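Brorncombe Community Help - Schools and Clubs - Robotics and Automation

Question

Simulated pick-and-place task: how should release over a bowl be scored, and how should the camera angle be handled?

Asked by Forough Ghorbani
Posted 13/12/2022
Viewed 3,471 times
Answers: 3

I am the supervising teacher for the senior robotics class at Navarrete College. The class has entered the simulation division of the Lamidano Schools Challenge, in which each team submits a control program for a simulated arm. The program is required to pick up a piece of fruit, carry it to a bowl and release it inside the bowl. Teams do not require any hardware, and all work is completed on the ordinary computers in our lab.

The students have divided the work into grasping, transport and release. Grasping and transport are in reasonable order. The release stage is the subject of this enquiry. The view used by the program comes from a camera that travels with the gripper, so the picture turns whenever the wrist turns. A representative view is given below.
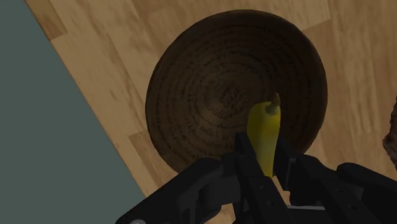 Wrist view with the banana held over the bowl, prior to release.

The class would appreciate guidance on the following matters.

First, the rules state that the fruit must be "placed in the bowl" and do not define the term. Two of my students maintain that the centre of the fruit must lie inside the rim. Others hold that the whole of the fruit must be below the rim, which a long item such as a banana may never satisfy in a shallow bowl. We have written our own scoring script for practice and would like it to agree with the official one so far as possible.

Second, the students are deciding when to open the fingers by measuring the distance in the picture between the tip of the banana and the centre of the bowl. Over 166 practice runs the results were uneven. In the runs that failed, the banana commonly struck the rim and rolled onto the table, although the measured distance was within the limit the students had chosen.

Third, is it considered acceptable in such divisions to straighten the picture before processing it? One student has proposed rotating every picture so that the table planks always run the same way. I am unsure whether this would be regarded as altering the input.

The class meets twice weekly and entries close in March. I would ask that replies be suitable for students in their second year of programming.

Answer 1

Answered by Torunn Brekke
Marked as accepted by the person who asked
Helpful votes: 4

I have assisted with the assessment of student simulation entries for several years, although not for the division you have entered. The following should be read with that limitation in mind, and the organisers' written advice takes precedence wherever it differs.

On the definition of placement. The usual practice is to test the state of the objects after they have come to rest, with no reference to the picture. A typical test has two parts: the centre of mass of the fruit is within the radius of the bowl when seen from directly above, and the fruit is in contact with the bowl and out of contact with the table. A requirement that the entire fruit lie below the rim would be unusual for a banana. I suggest your practice script adopt the two-part test, with a waiting period after release so that an item which is still rolling is not scored early. The simulator should be able to report contacts directly. If your students are judging rest by speed, they should require the speed to remain low for a number of consecutive steps, as a rocking banana is momentarily still at each end of its swing.

On the release decision. The measurement your students have chosen is, in my view, the source of the difficulty. In the view you have supplied, the fruit is clamped near its bottom end and held upright and slightly tilted, with the stem tip reaching towards the interior of the bowl. The tip is therefore the part furthest from the fingers. The bulk of the fruit, and the fingers themselves, are over the lower right part of the bowl. A program that considers only the tip will regard the fruit as well inside the bowl while much of its weight is closer to the rim.

There is a further matter of height. The fruit is nearer to the camera than the bowl is, and two points which coincide in the picture may be some distance apart on the table. This effect grows with the height of the gripper. A limit which is satisfactory at one height should not be expected to hold at another, and I would ask the students to check whether their unsuccessful runs are those in which the arm stopped higher.

I recommend the following order of work.

Estimate the centre of the bowl in table coordinates before the fruit is picked up, while the bowl is unobstructed. Once the gripper is over the bowl, the arm links on either side hide the near part of the rim, and a circle fitted to what remains can be drawn off centre.

Record the position of the fingers on the fruit at the time of grasping, and from it calculate where the middle of the fruit will be.

Move the gripper until the middle of the fruit, as calculated, is above the centre of the bowl. The picture may then be used as a check - it should not be the only authority.

Lower the fruit as far as clearance between the fingers and the rim will allow, and only then open.

On rotating the picture. This is ordinary processing and I have not known it to be penalised. I would advise against the planks as a reference, however. The seams are faint, the boards vary in tone, and the organisers may change the table surface in the final round. The boundary between the wood and the plain grey-green area is considerably clearer, but it may leave the view as the arm moves. The angle of the wrist is already known to the control program and can be used to rotate the picture without looking for any line at all.

Answer 2

Answered by a member of the Faris Robotics Club
Helpful votes: 1

Our club had similar trouble last year. We lowered the release height and opened the fingers more slowly and most of the problem went away. We did not alter the vision code.

Please also check the friction setting on the bowl. Ours had been left at a very low value and everything slid out.

Answer 3

Answered by a registered user
Helpful votes: 0

You could use a bigger bowl for practice.

Comment from Forough Ghorbani on Answer 1

Thank you for a thorough reply. The students sorted the practice runs by height as suggested, and the failures were largely among the higher releases. They have now replaced the tip measurement with the calculated middle of the fruit. The proposal to use the wrist angle was well received, particularly by the student who had spent two lessons on plank detection.

I have written to the organisers regarding the definition of placement and will add their response to this page when it is received.

Comment from Torunn Brekke on Answer 1

I am pleased to hear it. One additional point for the practice script: please have it save the random seed for each run, so that a failed run can be repeated exactly. Without it the students will be comparing runs that began from different positions.

Comment from Forough Ghorbani on Answer 2

The friction value has been checked and is at the default supplied with the entry pack. We are not permitted to change it. The slower opening has been adopted.

Comment from Forough Ghorbani on Answer 3

The bowl is fixed by the rules of the division.

Related questions

Resetting object positions between simulated runs (viewed 1,325 times)
Choosing a grasp point on a curved object
Assessment of group programming work in senior classes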